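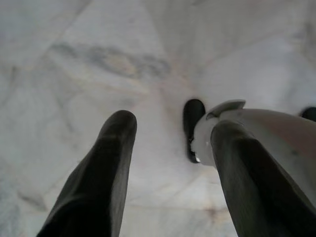

Issues > Homes and Objects > Working Papers > Section 4

4. Where the special things meet the everyday things

8 January 2019 | 63 shares | 6 comments

We started the Pennington study with a plain question: what do people put on top of low furniture, and what ends up next to what? By the end of August we had visited 80 living rooms in Vastmont, and the tops of cabinets and consoles had become our favorite part of every visit. A shelf behind a door can be a jumble and no guest will see it. A surface at waist height or below, out in the main room, is a kind of open letter to anyone who walks in – and it is also the handiest spot to drop a box of tissues.

Earlier work in the Lasard series treated household altars and display shelves as separate from storage. The two were coded on different sheets, often by different people. We coded them together, using one sheet per surface, and we're very glad we did. Sacred, proud and practical things share edges all the time in these rooms, and the edges are where the interesting decisions get made.
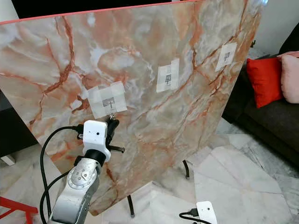

For each surface we recorded three bands: back, middle and front. The back band is whatever touches or nearly touches the wall. The front band is whatever could be picked up without reaching over something else. Deep surfaces have a true middle band, while on a narrow console the middle may hold a single object or none. We wrote down groups as well as single things, so a row of matching cups was coded once, with a note on its spacing.

4.1 The glass-topped cabinet

One home shows the pattern so clearly that we use it throughout this section. A light wood-grain cabinet, with a drawer over a door, stands beside a long black TV console. A sheet of clear glass covers the cabinet top. We love this detail. Glass protects the surface and still lets the grain show, and it marks out the area as one place with its own rules.

The arrangement on it is small and careful. A black teapot has three little red cups lined up before it, each painted with a white-and-gold face. Figurines with red and gold trim stand farther back, and there are clear glasses near the teapot. Toward the right, a red envelope lies on a flat brown paper packet. In our coding the envelope belongs with the altar-like group: it shares the glass and it shares the red.

Next door on the console the mood changes. The far left end goes to a trophy with a blue sphere held between gold wings, with a smaller gold trophy in front. Right beside them is a clear jar with a red lid, full of light brown cookies. We could not have asked for a better neighbor. Honors and snacks, side by side!

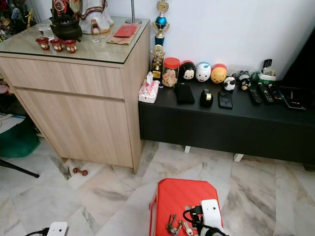 4.2 The console as a long shelf

Long consoles fill from the back. The tall or prized pieces take the wall side, and the flat things settle along the front, where a hand can get at them. Using the Perix sheet we scored each band for how mixed it was, and the front band came out as the most mixed in about 63 of the 80 rooms.

The same console fits this well. Its back row runs from the blue-topped trophy past the jar to three round, ball-shaped pieces – one black with a white patch, one white, one yellow-orange – and then on to a small white figurine and some colorful trinkets. Everyday items lie flat along the front edge. A white tissue box with a pink pattern has made it all the way to the base of the tall trophy, and we coded it as a "guest" in the display group.

Figure 1. Glass-topped cabinet and black console in one living room, with small red objects in a row on the glass and a crowded back row along the console.

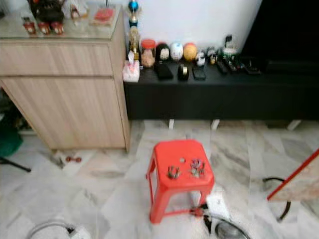
4.3 Limits of the sheet

Two problems deserve mention. First, the three bands work poorly on round tables, and we left those out. Second, our sheet has no good place for things that belong to a surface by color alone. The red envelope was an easy call, but several others took long and very enjoyable arguments. A revised sheet is being tried in 6 more homes, with color given its own column.

Comments (showing 2 of 6)

teacup_shelf: The "guest" idea is great. My own tissue box has lived beside my bowling trophy for years and I never once thought of it as data.

rowhouse reader: Did you code what was inside the drawers too? I would expect the front band to spill over into the top drawer sooner or later.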